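Why Do Sea Turtles Need Dark Beaches?

Sea turtles spend almost all of their lives in the ocean, but they start out on land. A mother turtle crawls up the beach at night, digs a hole with her back flippers and lays her eggs in it. Then she covers the eggs with sand and goes back to the water. She does not come back to look after them.

How do the babies find the sea?

The eggs hatch after several weeks under the sand. The babies are called hatchlings. They dig their way up together and usually come out at night, when the sand is cool and fewer birds are hunting.

Hatchlings head for the brightest, lowest part of the sky. On a natural beach that is the line where the sea meets the sky. The land behind them, with its dunes and plants, looks darker.

What goes wrong?

Lamps from houses, roads and hotels can be brighter than the sea. Hatchlings then crawl the wrong way – toward the street and away from the water. They can get tired and dry out. They can also be caught by crabs, foxes or dogs.

Lights cause trouble for mothers too. A turtle may turn around and leave a bright beach without laying her eggs.

What did Dovbridge do?

The town of Dovbridge has 2 nesting beaches. In July the town put shades on the lamps along both of them, so that the light falls on the path and not on the sand. It changed 568 bulbs from white to amber, a color that bothers turtles less. The lamps nearest the nests go off at night for 4 months of the year. 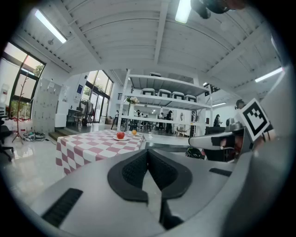
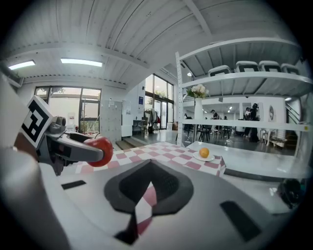 How can you help?

If you stay near a nesting beach, close the curtains after dark and turn off the porch light. Do not use a flashlight on the sand. Fill in any holes you dig and knock down sandcastles before you leave, so that turtles do not get stuck.

If you see a turtle, stay back and keep quiet. Never pick up a hatchling – tell an adult, who can call the local wildlife office.

Words to know

Hatchling: a baby animal that has just come out of its egg.
Dune: a hill of sand made by the wind.
Amber: a dark yellow-orange color.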